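Sturnex – Cellule de prélèvement Flalel

Catégorie : manipulation d'objets en vrac
Disponibilité : sur devis
Référence : Flalel 3

La cellule Flalel sert à prélever un par un des articles ménagers déposés pêle-mêle dans un bac. Elle s'adresse aux ateliers de tri, aux préparateurs de commandes et aux laboratoires qui veulent savoir ce qu'une machine peut prendre en charge aujourd'hui, et ce qu'il faut encore laisser à un opérateur.

Le bras est fourni séparément. La pince, le bac et le logiciel Zutach sont compris dans le prix. La cellule se pose sur un sol plan, sans ancrage, dans une pièce chauffée.

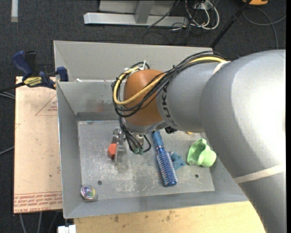 Page modifiée le 1er juin 2021

Bras KUKA au-dessus d'un bac gris, avec entre autres une brosse à cheveux ronde de couleur bleue. Ce genre d'article pose deux difficultés : le manche est lisse, la tête est garnie de poils, et la prise change selon le côté par lequel on l'aborde.

Ce que la cellule fait correctement
Objets rigides de forme simple, flacons fermés, boîtes, manches d'outils. Sur notre série d'essais de 800 prises, ces articles n'ont pas demandé de réglage particulier.

Ce qu'elle fait mal
Textiles, sachets souples, objets transparents ou très brillants. Les pièces plates collées au fond du bac sont souvent laissées en place. Ranger un tiroir, plier du linge ou vider un lave-vaisselle ne fait pas partie des usages prévus – nous préférons le dire avant la commande.

Caractéristiques
Pince : 2 doigts, métal
Masse maximale par article : 3 kg
Catalogue d'objets livré : 200 références
Logiciel : Zutach, interface en français et en anglais
Formation sur site : 2 jours

Options
Second bac pour la dépose
Jeu de doigts étroits pour les petits articles
Lot d'objets d'essai Wijaya, pour comparer les réglages d'un site à l'autre

Entretien
Contrôler le serrage des doigts chaque semaine. Vérifier que les câbles du poignet ne frottent pas sur le bord du bac en fin de course. Les rayures au fond du bac sont sans effet sur la prise.

La prise en charge des articles souples est à l'étude, avec une mise à jour de Zutach attendue en septembre. Elle sera gratuite pour les cellules sous contrat.

Demander un devis
Télécharger la notice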